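Sokness Materials Notes
@soknessnotes

Matte white work surfaces: notes on gloss, cleaning and wear. Thread.

1/ Most matte tops are sold at a gloss value measured at 60 degrees. For low-sheen finishes, ask for the 85 degree reading too. Two panels that match at 60 can look quite different at a shallow angle.

2/ Gloss goes up with use. Rubbing flattens the high points of the texture, so the spot under your forearm shines first. We ran a dry cloth over a Collet panel and saw the first change at 200 strokes. At 1,000 it was visible from across the room.
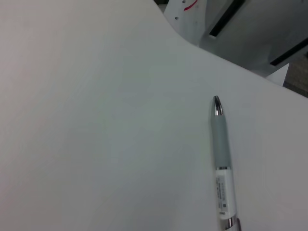
3/ Melamine pads are a mild abrasive. Keep them for marks that soap and water won't lift, and work over a wide area. A small scrubbed patch reads as a stain.

4/ Ballpoint ink: isopropyl alcohol on a white cloth, blot, rinse, dry. Test an underside first. Painted tops may soften.

5/ The Drosura panel held its reading to 4,000 strokes. It also showed finger grease more than the others. Coarser texture, harder to wipe.

6/ Judge white samples under the lamps you will use. Daylight from one side and a cool ceiling fixture will give you two whites on one panel.

7/ Still to do: edge banding, and the Jedine sample, back-ordered since July.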